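Flastska Hand-Held Gripper Pair

Sold as a set of 2 | Foam pads fitted | Left and right hand
Listed by Wissam, Corenow
Page updated 6/23/23

Okay, so this is the one I get the most email about! The Flastska is a pair of hand-held grippers for recording demonstrations. You hold one in each hand, do the job the way you'd want your robot arm to do it, and the camera on the gripper records the whole thing from the fingers' point of view. I've been selling them since February and I use a pair myself most weeks (my wrists can confirm).

What I like is how little there is to set up. Charge them, wipe the lens, press the button by your thumb and go. My first session on the old model took me most of a morning just to get both sides recording together. With these I was going before my coffee was ready.

The fingers are black plastic with brass threaded inserts, so you can take the pads off and screw on something else without chewing up the plastic. I've swapped mine more times than I can remember and the threads are still fine. The rectangular foam pads come fitted. They have a bit of give, and that helps a lot with anything that isn't a neat box.

Dalal Tarawneh, who runs our bench in Abu Hammour, has put together 11 practice tasks that come with the set – cups, towels, cables, footwear, that sort of thing. Footwear is my favorite and also the one that makes people grumble. 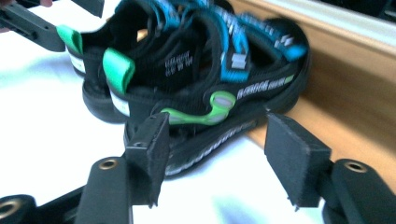 Straps are just awkward, you know? Sport sandals have all those loops and bungees, and if you pinch one of those when you meant to get the sole, the shoe swings around on you. My advice is to go for the sole with both pads, squeeze gently, and let your other hand steady things. Expect your first 50 recordings to be a mess. Mine were!

A couple of gripes, because I'd want to hear them. The trigger spring is stiff if you have small hands (Zaid Hourani is working on a softer one, no date yet). And the foam picks up lint like crazy, so I'd add a spare set of pads to your order. Battery life is good for some 300 short recordings, less if you leave the preview running.

In the box: left and right gripper, foam pads, charging cable, hex key, and the printed task cards. The carry case is sold separately, sorry – it's the Grirnness one and it fits nicely.

Questions about mounts or bulk orders go to Hussam Fakhoury at the Corenow shop desk. For anything about using them, write to me and I'll get back to you, usually the same evening.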